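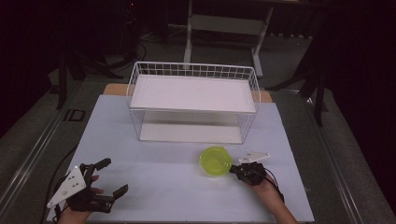
By Evander Farquharson
April

I have been using the Guthrie under-shelf drawer set for six weeks now, and I've gone from loving it to being annoyed with it to a sort of settled fondness, so it seems like a good time to write it up. My kitchen is small. It's a galley with one decent run of counter and cabinets that were hung by somebody very tall, and everything I own ends up in a pile at the front of whichever shelf I can reach. Before I spent any money I'd been getting by with things like a white wire basket with a flat board across the top, so you can keep something inside and something else on the board, and a lime-tinted plastic bowl that never found a home because it doesn't nest with anything. That kind of setup costs next to nothing and I still recommend it to people who rent. But I wanted drawers.

The Guthrie set comes as two drawers, one shallow and one deep, each hanging from a steel rail that clamps onto the shelf above. No screws, which was the selling point for me, because my landlord is a nice man with strong feelings about holes. You slide the clamp over the front edge, tighten a thumbwheel underneath, do the same at the back, and the drawer hooks in and rolls. The instructions say ten minutes. Mine took most of an evening, and a good part of that was me on the floor with a flashlight trying to work out which rail was the left one (they're stamped L and R, but on the inside, where you can't see it once you're holding them up).

So, the good stuff. The action on these drawers is lovely! I loaded the deep one with flour, two kinds of rice and a big bag of lentils, and it still rolls out with one finger and stops with a soft little bump at the end. It comes out almost all the way, so I can see the back row without unloading the front row. I found a jar of capers I had completely forgotten buying, and another jar of capers I bought after forgetting the first one. The shallow drawer took all my spice jars lying down, labels up, and I've cooked more with cumin this spring than in the whole of last year just from having it in front of my face.

The finish is a matte gray powder coat and it wipes clean. I spilled honey down the front of the deep drawer the first weekend and warm water took it right off. The floor of each drawer is solid, too, which matters a lot if you've ever tried to keep small packets of yeast in a wire rack and had them tip through sideways.

Now the grumbles. The clamps only fit shelves up to a certain thickness, and the box tells you this in tiny type on the bottom flap. My lower shelf was fine. My upper shelf was too thick by a hair, and I ended up taking the rubber pads off the clamps to get them on, so now there are two shiny scuffs up there that I will be wiping hopefully with a damp cloth on move-out day. Please measure first. I had the tape measure in my hand and I still didn't do it.

Also, the thumbwheels loosen. I noticed in the second week that the deep drawer was hanging a little low at the front, and when I felt underneath, the wheel turned easily. I tightened it, and it was loose again by the following Tuesday. I wrote to Guthrie and got a reply from Davina Sutherland in customer service, who was very pleasant and sent me a pair of lock washers free of charge. They've held since. I'd be happier if the washers came in the box, and I told her so, and she said she'd pass it on.

One more small thing, and maybe it only bothers me. The drawer fronts have a cutout where a handle would be, and the cutout sits right of center on both of them. I've looked at it from every angle and I can't think why. If you're left-handed you'll notice it every single morning.

I did look at a couple of others before I bought. The Vosano is cheaper and comes in white, and my sister has one in her pantry. It's fine for light stuff like tea and snack bars, but the runners are plastic and you can feel them drag once there are cans in it. She likes it. She also keeps almost nothing in it. The Parnonico is the fancy one, with bamboo fronts and a soft close, and it screws in, so it was out for me from the start. If I owned my place I'd be tempted — the one in the store was beautiful — though you'd pay double for a single drawer.

I use the Guthrie alongside a set of Trillo stacking bins, which fit the deep drawer as though they were made for it. Two of the small ones go side by side at the back and one long one goes across the front. The long one holds onions. I wouldn't bother with the Trillo lids, they add height and then the drawer catches on the rail.

Cleaning underneath is easier than I expected, too. The drawers unhook if you lift the front and pull toward you, so I had them both out and the shelf below wiped down before the kettle boiled. Getting them back on takes a couple of tries. Empty them first. I tried it once with the rice still in and had to call for help.

Would I buy it again? Yes, for the lower shelf, definitely. For the upper one I'd probably go back to the basket and board, and put the difference toward a step stool that doesn't wobble. If your shelves are thinner than mine and you don't mind asking for washers, get both. I'm told there's a wider version coming later in the year that would take baking sheets, and I already know which cabinet it would go in.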